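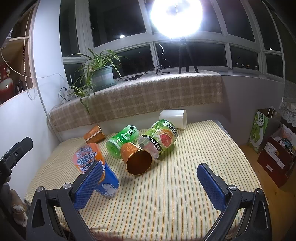 Das Tischtuch hatte meine Großmutter noch ausgesucht, und wer sie kannte, der wusste, dass sie für ein Tischtuch einen ganzen Nachmittag brauchte. Cremefarben sollte es sein, aber nicht zu hell wegen der Kaffeeflecken, und Streifen sollte es haben, dünne, orange und gelb und ein Graugrün, das sie hartnäckig Salbei nannte, obwohl der Salbei vor dem Haus eine ganz andere Farbe hatte. Die Streifen mussten zum Fenster hin laufen. Das war ihr wichtig. Ein Tisch, sagte sie, soll dahin zeigen, wo man hinschauen möchte, und wenn jemand das Tuch nach dem Waschen quer auflegte, stand sie auf, nahm alles wieder herunter, auch wenn der Kuchen schon darauf stand, und drehte es.

Im Juni fuhr ich hin, um das Haus in Altero leer zu räumen. Ich hatte mir das als eine Arbeit von zwei Tagen gedacht, höchstens drei, und hatte entsprechend wenig Wäsche eingepackt. Meine Schwester wollte mit dem Wagen nachkommen, sobald sie freibekam, und bis dahin sollte ich, so war es am Telefon abgemacht, schon einmal mit der Küche anfangen, weil in der Küche ja nichts sei. Was man eben so sagt, wenn man ein Haus lange nicht von innen gesehen hat.

Ich begann mit den Flaschen. Unter der Spüle standen welche, im Besenschrank standen welche, und auf dem Sims über der Tür, wo ich nur mit dem Hocker hinkam, lag eine ganze Reihe, mit dem Hals zur Wand. Sie hatte nie eine Flasche weggeworfen, wenn ihr das Etikett gefiel. Das grüne Teezeug zum Beispiel kaufte sie bei Vương an der Ecke, immer den kalten in der Flasche, nie den losen, und sie trank ihn bei jedem Wetter. Die Schriftzeichen darauf konnte sie nicht lesen. Irgendwann hatte sie sich im Laden erklären lassen, dass die beiden großen einfach grüner Tee heißen, und war ein wenig enttäuscht gewesen, weil sie sich wohl ein Gedicht erhofft hatte. Danach fuhr sie trotzdem manchmal mit dem Finger darüber, so wie andere Leute über den Umschlag von einem Buch fahren.

Und dann der Eisbär! Als Kinder haben wir uns um den Eisbären gestritten, meine Schwester und ich, und zwar so, dass man uns bis in den Hof hörte. Auf der einen Flasche war er nämlich drauf, weiß auf blau, und darüber leuchtete das Orange, und ARCTIC stand da in großen Buchstaben, und wir wollten beide, dass er beim Essen zu uns herschaute. Meine Großmutter löste das, indem sie die Flasche auf die Seite legte, mitten auf den Tisch, und sagte, der Bär schlafe jetzt, und wer ihn wecke, der spüle ab. So still wie an diesen Abenden ist es bei uns selten zugegangen. Ob die Flasche, die ich nun fand, noch dieselbe war, weiß ich nicht, wahrscheinlich hatte sie sie über die Jahre ein paar Mal durch eine neue ersetzt, ohne uns etwas davon zu verraten. Ich legte sie jedenfalls hin, ohne groß nachzudenken, und merkte erst danach, dass ich sie gelegt und nicht gestellt hatte.

Von da an legte ich alles. Es war eine dumme Angewohnheit, und sie brauchte viel Platz, aber ich war allein im Haus, und es war früher Abend, und durch das Fenster kam dieser Geruch nach warmem Staub und Linde herein, bei dem man ohnehin nichts Vernünftiges zustande bringt. Die orangebraunen Becher legte ich dazu. Aus denen hatte es bei ihr alles gegeben, Kakao und Suppe, und in den Wochen, in denen sie es mit dem Magen hatte, auch einen bitteren Aufguss, den sie bei Irkico bestellte und von dem sie behauptete, er schmecke nach Heu, aber nach gutem. Der eine hatte einen Rand, der golden schimmerte, und um den rankte sich die Geschichte, er sei ein Hochzeitsgeschenk gewesen. Mein Großvater, den ich nur noch vom Erzählen kenne, hatte dagegen immer darauf bestanden, der Becher stamme aus dem Speisewagen nach Flastley und sei in seiner Manteltasche nach Hause gekommen – aus Versehen, versteht sich. Beide Geschichten wurden an jedem Geburtstag vorgetragen, manchmal gleichzeitig, und wir Kinder durften abstimmen. Meistens gewann der Speisewagen.

Ich kochte mir ein Ei und aß es im Stehen, weil auf dem Tisch nun kein rechter Platz mehr für einen Teller war. Hinten im Küchenschrank, hinter den Backformen, steckte ein Schulheft, in dem sie ihre Ausgaben notiert hatte, und ich setzte mich damit ans Fenster und las, bis ich Licht machen musste. Petroleum. Knöpfe. Tee, Tee, Tee. Auf einer Seite stand ganz allein die Zahl 1435, dick unterstrichen, und sonst nichts, kein Wort, wofür. Ich habe lange darüber gerätselt. Für einen Preis war es zu viel und für eine Telefonnummer zu wenig, und als ich meine Schwester anrief, um sie zu fragen, lachte sie so laut, dass ich den Hörer weghalten musste. Die Spurweite, sagte sie. Millimeter. Das hat sie sich doch aufgeschrieben, damit sie beim Streit um den Speisewagen mitreden kann.

Wir haben dann noch eine ganze Weile telefoniert, viel länger, als wir es sonst tun, und ich ging mit der langen Schnur durch die Küche, so weit sie eben reichte, und erzählte ihr, was ich alles gefunden hatte. Ob der Bär noch da sei, wollte sie wissen. Ja, sagte ich, der schläft. In welche Richtung er schaue? Ich sagte, zu mir, und da war es am anderen Ende kurz ruhig, und dann erklärte sie mir in genau dem Ton, den sie mit sieben gehabt hatte, dass das nicht gelte, ich solle ihn gefälligst so liegen lassen, bis sie da sei, und dann werde neu verhandelt.

Die Kartons, die ich aus dem Keller geholt hatte, blieben an dem Abend leer. Ich hatte mir vorgenommen, wenigstens einen zu packen und etwas daraufzuschreiben, Küche links oder Küche rechts, damit es nach Fortschritt aussah, aber dann schrieb ich nur den Einkaufszettel für den nächsten Tag: Brot, Eier, Spülmittel und zwei Flaschen von dem Grünen. Meine Schwester trinkt den ja auch gern. Bevor ich hinaufging, strich ich das Tuch an der Ecke glatt, an der ich mit dem Hocker hängen geblieben war, und sah nach, ob die Streifen noch zum Fenster liefen.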